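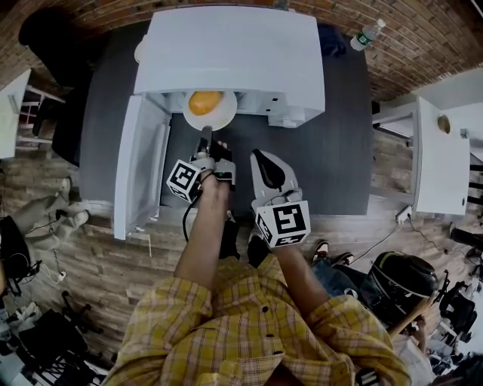

Re: [room-list] The white oven and the plate

Lists > Sellitz > room-list > 2nd June

Print this message | E-mail this message

Dear all,

I answer to Korkor below, and also to the two people who wrote to me privately.

Korkor Bonsu wrote:
> Can we please agree on the oven? I never know if I may leave
> the round plate inside. Also the door opens to the left, and
> when I put my cup on that side I hit it. And is there
> a second plate? In November we had one.

The round plate may stay inside. Please wash it if something has dripped, and dry it before you put it back. The second plate went to Stekent with the cups and I do not expect it back.

About the door: I would like us to keep the left side free, so that it can open fully. Cups can stand on the right, but not in front of the controls. For heating one piece of food I use 2 minutes, then I look, then I decide. Somebody has used 12 minutes for a bread roll and we could smell it until the evening.

Bottles with water should stay closed, and please take them with you when you leave. The same is true for bags. The power strips are on the floor, so I would be glad if no drinks are put down next to them.

There was also a question about the light. I find that the ceiling lights are enough for eating and for cleaning the table. 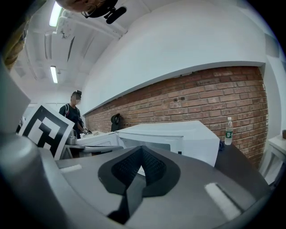
The ceiling lights, and one of us with cap and backpack.

If you disagree with any point, please write to the list and not only to me.

With kind regards,
Aatos Hämäläinen

This site uses cookies to remember your list settings. Accept | Read more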